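Sorting Household Plastics in Shared Kitchens
Ginevra Greco, final report, 23 May 2020

1. Background

In our residence, Kalside House, the kitchens are shared between 8 students each. The recycling is collected every week, but many bags are refused because the wrong things are inside. I wanted to learn why this happens, and if a better label can help.

2. Method

I gave a short questionnaire to all residents and received 87 answers. After this I put new labels in two kitchens, Gadever and Tai, and left the old labels in the kitchen Plisuvier for comparison. The labels used colour and small drawings, with very few words. 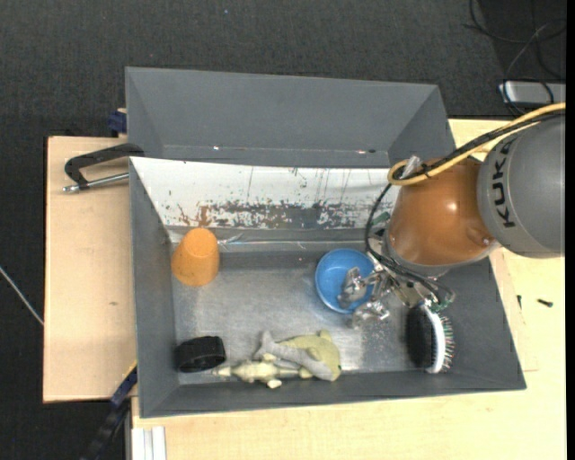

The questionnaire asked which items cause the most doubt. Of the answers, 59 named soft plastic, for example film and bread bags. Several people wrote that the rules in their home city were different, so they continued with the old habit. I had the same problem in my first December here, when I put yoghurt lids in the garbage for a whole month.

3. Results

The two kitchens with new labels had fewer refused bags than Plisuvier. The difference was clearer in Tai, where the label was at the height of the eyes. In Gadever it was behind the door, and some residents told me they did not notice it.

4. Limits

The period of the test was short and some students moved out before the end. I also did not weigh the bags, which my supervisor had recommended. The labels are still on the walls and the residence office has asked for a copy of the file.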